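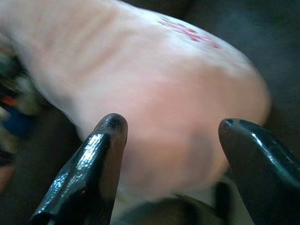
Dernière mise à jour de la page : 18 mai 2024

COMMUNIQUÉ DE PRESSE

Pèlerinage à pied de la Zotine : les inscriptions sont ouvertes pour le mois d'août

Le sanctuaire Notre-Dame de la Zotine annonce l'ouverture des inscriptions à son pèlerinage à pied, qui reliera cet été l'église paroissiale de Grernum à l'abbaye de Melton. Le parcours compte 200 kilomètres. Il est réparti sur plusieurs étapes et se termine par une veillée et une messe solennelle dans l'église abbatiale.

Le pèlerinage avait été suspendu pendant la réfection du pont qui franchit la Zotine en aval de Grernum. L'ouvrage a été rendu à la circulation des piétons au printemps et la préfecture a donné son accord sur l'itinéraire. Les marcheurs emprunteront donc de nouveau la rive gauche, comme le faisaient les confréries de la vallée, dont les registres sont conservés à l'abbaye.

La dernière édition avait réuni plus de 400 personnes, en comptant les fidèles venus uniquement pour l'arrivée. Les lieux d'hébergement ne permettent pas d'accueillir autant de marcheurs chaque nuit. Il est donc demandé à chacun de préciser, au moment de l'inscription, s'il fait le parcours complet ou s'il rejoint le groupe pour une partie seulement. Les pèlerins qui ne viennent que pour la veillée n'ont pas à s'inscrire.

Une marche ponctuée par la prière

Chaque journée commence par l'office des laudes, chanté avant le départ. La matinée se passe en silence jusqu'à la première halte. Un enseignement est donné en début d'après-midi ; il portera cette année sur les psaumes des montées, que les pèlerins d'Israël chantaient en se rendant à Jérusalem. Un livret contenant les textes, les partitions et les cartes d'étape sera remis au départ. Des prêtres seront présents tout au long du chemin pour les confessions et pour ceux qui souhaitent simplement parler.

La messe est célébrée en fin de journée dans l'église du village d'étape. Elle est ouverte aux habitants. Plusieurs de ces églises n'ont plus de messe régulière, et les paroisses concernées ont souhaité que le passage des pèlerins soit l'occasion d'y célébrer.

Le foyer Văn, aumônerie des catholiques vietnamiens du diocèse, s'associe pour la première fois à l'organisation. Sa chorale animera la veillée mariale à Melton, avec des chants en vietnamien et en français. Le foyer préparera également le repas servi à l'arrivée dans la cour de l'hôtellerie.

Un parcours plus court pour les familles

Un itinéraire de 25 kilomètres est proposé aux familles sur les deux derniers jours. Il suit l'ancienne voie ferrée, accessible aux poussettes tout-terrain, et rejoint le groupe principal à l'entrée de Melton. Les enfants à partir de 7 ans pourront suivre une catéchèse adaptée pendant les haltes. Les plus jeunes restent sous la responsabilité de leurs parents.

Les personnes malades ou à mobilité réduite peuvent gagner directement l'abbaye. L'onction des malades sera donnée au cours de la messe solennelle à celles qui en auront fait la demande auprès de leur paroisse. Des places assises leur seront réservées dans la nef.

Renseignements pratiques

Les bagages sont transportés d'une étape à l'autre. Chaque marcheur porte seulement son eau, son pique-nique et un vêtement de pluie. L'hébergement se fait en salle paroissiale ou sous tente ; sac de couchage et tapis de sol sont à apporter. Les mineurs non accompagnés doivent fournir une autorisation parentale et l'adresse d'un adulte référent inscrit au pèlerinage.

La participation aux frais est laissée à l'appréciation de chacun. Les bulletins d'inscription sont disponibles à l'accueil du sanctuaire, au secrétariat de la paroisse de Grernum et à l'hôtellerie de l'abbaye de Melton.

Les journalistes qui souhaitent suivre une étape ou assister à la veillée sont priés de se faire connaître auprès du service de communication du sanctuaire. Les prises de vue ne sont pas autorisées pendant les confessions ni dans la clôture de l'abbaye.

Contact presse : sanctuaire Notre-Dame de la Zotine, service de communication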